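Zeswood Table Items
Data card, version 2
Maintained by Hawi Yilma. Last revised Sep 30, 2024.

Zeswood is a set of 971 pictures of ordinary table items: cutlery, plates, cups, trays, vases and potted plants. It grew out of the older Lakatos list and uses the same item names, with a few spelling fixes.
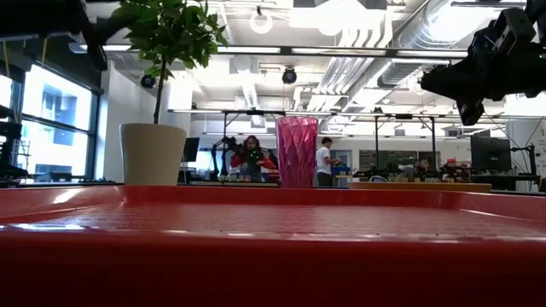
Item names are kept short and start with the colour, then the thing. If two items of one kind share a colour, a word for shape goes in between. The vase is entered as "pink faceted vase" for that reason, and the tray is plain "red tray". Plants are named by their pot and by whether they have a trunk.

Cutlery is named by its handle, and the metal part is left out of the name. Position is given relative to the tray, from the front edge of the table.

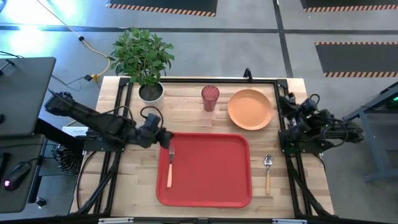
Fork on the tray, spoon on the wood to its right, tumbler and orange plate behind.

Splits
train: 722
test: the remainder

Known problems
Glass and clear plastic are not told apart in the names. 7 entries still carry the old Lakatos spelling and will be corrected in October.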